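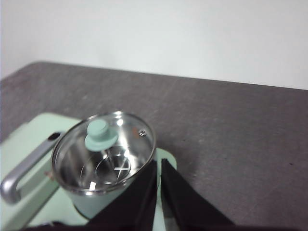
Small electric pot instead of a stove – worth it?

kettlebrook
Moving in July to a studio with a bit of counter and no stove. I want a mint green pot with a glass lid and a matching base. Justura has one listed at 335 with the base. Would mostly be rice, soup and eggs for one person.

plainrice_6
335 for a saucepan in a nice color. The Balogun hotplate plus any pot from a thrift store does the same job.

dunmoor
I've had a Skunanberg set for six months and I disagree with plainrice. It takes up very little counter and the glass lid means I don't keep lifting it to check the rice. I use it every night.

plainrice_6
Any glass lid does that. What happens when the base dies? Can you buy one separately?

dunmoor
No idea. Mine hasn't died.

kettlebrook
The Justura page says "spare parts available" and then links to nothing. I wrote to them and got a discount code back.

tallow224
I'd worry more about the handle. My old Drostance had a long bare steel one and I needed a towel every time. It also stuck out past the counter and I kept catching it with my hip. Ask how hot it gets after 30 minutes of simmering.

dunmoor
Turn the handle toward the wall?

tallow224
Then I'm reaching over the steam.

plainrice_6
Also check whether that green finish is covered by the warranty. I bet it's only the heating part.

kettlebrook
Just looked. Finish is excluded. Going to price the hotplate – still like the green one better though.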